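Home | Forums | Laundry & Utility | New Posts | Search

Thread: Cloth on top of a front loader, yes or no?

rafia_mengal
So I've got a dark gray front loader and I keep a black cloth over the top of it. My brother says I'm cooking the thing and should leave it bare. I like it covered! The top scratches if you look at it wrong, and the corner by the fan collects every bit of fluff in the building. 12 Feb 2025 and we're still arguing about it, so I'm asking you lot.
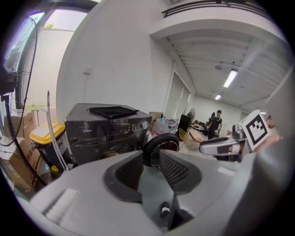
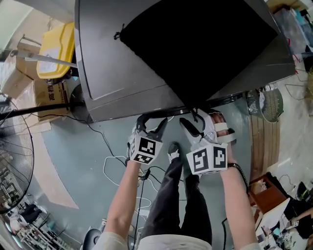

Mohsin Magsi sides with my brother, sort of. Leave the cloth on between loads if you want, but whip it off before a spin, or it creeps down the front and ends up over the buttons.

gotora62
Disagree with Mohsin. I've had a cotton one on mine for 4 years and it has never crept anywhere. Fold it double so it has some weight. The slippery covers are the ones that travel -- I had a Lavness one that was on the floor by the end of every cycle.

mohsin_m
Mine was cotton too and it traveled plenty. Depends on your floor, I guess. Is yours painted concrete, Rafia? Mine is, and if one foot is a hair off, the whole machine walks. Get a level on it before you blame the cloth.

rafia_mengal
Painted, yes. I'll check the feet tonight. And the boxes against the wall are going, before anybody starts (my brother already did).

janjua_home
I'd worry more about damp than heat. Leave the door open a crack after a wash and hang the cloth up somewhere if it feels clammy. Mine smelled awful last July and I blamed the drain for weeks, it was the cover the whole time!!

gotora62
OK, that I agree with. Wash the cover now and then, people.

Comments (3)

Wosar: Went with an old bath towel. Ugly, works fine.

tealady452: Does the fan help with the damp at all? Mine's just in the way.

janjua_home: @tealady452 a bit, if you point it at the open door.

Contact us | Terms | Copyright Wosar Forums | Back to top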